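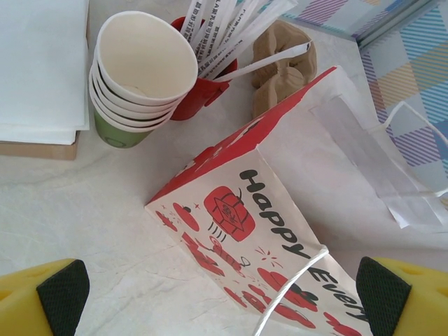 Figure 1. Wrist camera view of the takeout packing task: printed paper bag, nested cups, wrapped straws and cup carrier on the marbled table.

Evaluation of the Flaluto Two-Finger Gripper Kit for Packing Paper Goods
Bianca Roman and Bienvenido Mangubat
Submitted 19 Jul 2020

1. Purpose

The Flaluto kit is sold by Astness as an add-on for small robot arms. It consists of a two-finger gripper with replaceable fingertip pads, a wrist camera with its bracket, and a software package for recording and replaying demonstrations. The product page lists "light retail packing" as an intended use. We wanted to know whether a student team could set up the kit without vendor support and use it on takeout packaging, which is light, soft and easy to crush.

2. Setup

The gripper was mounted on the Masanja arm already installed in the lab. The adapter plate supplied by Astness did not match the bolt pattern of the wrist flange, so we cut a spacer from aluminum plate. After that, mounting was simple. The wiring guide covers two connector versions and does not say which one ships with the kit. Ours was the second.

Camera calibration uses a printed target and a script. The script failed at first under a newer version of Python and ran correctly after we pinned the version given in the release notes. Calibration should be repeated whenever the bracket is loosened. We learned this after one session had to be thrown out.

3. Task

Each trial starts with a paper bag lying on its side. The arm has to grip the bag, lift it clear of the table and set it upright. Cups and straws are left nearby as obstacles and were not handled in the scored trials. The bag was moved to a new position and angle before every trial. A trial counts as a success if the bag stands without support for 5 seconds after release.

The policy was trained with the default settings on 366 demonstrations recorded by the two authors. We limited training to 2000 steps to fit the lab computer schedule.

4. Results

The overall success rate was 68 percent. We sorted the failures by type from the wrist video.

Slip during lift was the most common failure. It occurred mainly when the fingers closed on a single layer of paper near the opening. Grips that took in the folded side of the bag held much better.
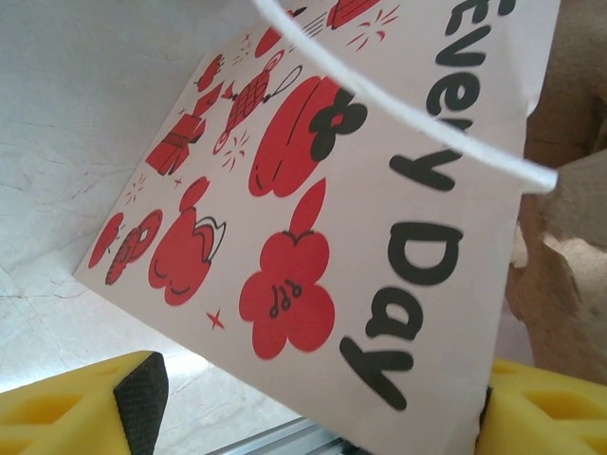

Handle interference was second. A cord handle that falls across the face of the bag comes close to the lens and hides part of the target, and the policy then tends to stop short. Bags with thin twisted handles caused less trouble. We did not test bags without handles.

The remaining failures were bags that were lifted correctly and fell over after release. The base had usually not opened fully. No gripper can correct this alone, and a second arm or a simple fixture would probably be needed.

Crushing was rare. The default closing force was acceptable for paper, and we lowered it only for the practice runs with cups.

5. Comparison with the Trutell gripper

The lab also owns a Trutell gripper, which was used in last year's project. The Trutell unit closes faster and has a better manual. Its hard fingertips left visible creases in the bags, and it has no camera mount of its own. We did not run a full set of trials with it, so the comparison is limited to handling and setup.

6. Assessment

The kit is usable for this task after one hardware fix and one software fix – both should be handled by the vendor. The fingertip pads and the recording software are its strongest parts. The adapter plate and the wiring guide need revision.

We recommend that the lab keep the kit for the September course and order a spare set of pads. Future work should add demonstrations with the handle in front of the bag, and should test a second camera fixed above the table.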